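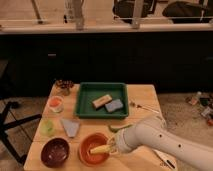
Play kitchen table, toy corn in the orange bowl, sponge tray at the back.

Subject: Re: [Podgate-play] What goes back on the kitchen table

Hello all,

Replying below the quoted bits. The picture is at the top for anyone reading this on the web archive.

> I have been through the cupboard and we have far more play food than
> the children ever get out. Could we agree what stays on the table and
> what goes in the box for Grindham? I would keep the bowls and the
> corn, and lose the jar.

I agree on the bowls. The orange and the maroon are both a good size for small hands and they stack in the Plunis crate with the lid on. The corn should stay as well. It fits in the orange bowl without rolling out, and the same can't be said for the long green vegetable, which I would put in the Grindham box.

I would rather keep the jar, but on the high shelf. It is glass, and so is the clear cup. The little green cup can stay down.

> Also, do we need two sponges? One always goes missing.

Yes please. Washing up is the most popular game we have at Podgate and one sponge means a queue. If they both go back in the green tray at the end of the session they are easy to check. Spares are 26p each if bought in the pack of 6, so losing one is no great matter.

> The blue cloth keeps ending up on the floor.

It does. I suggest we keep it folded in the tray with the sponges. I can hem another one in October if people want a second.

Two other things. The marker and paper are for shopping lists, and the marker needs its cap pressed on hard or it dries out. The thin metal utensil ought to go back in the drawer with the grown-up cutlery, and we can use the plastic spoons from the Hattori set instead.

The Grindham box is number 319 on the cupboard list. Please write on the sheet what you put in it, as last time we had to unpack the lot to find the teapot.

If there are no objections I will sort the table out before the next session, after the floor has been cleared.

Thanks

--
Podgate-play mailing list
Message 559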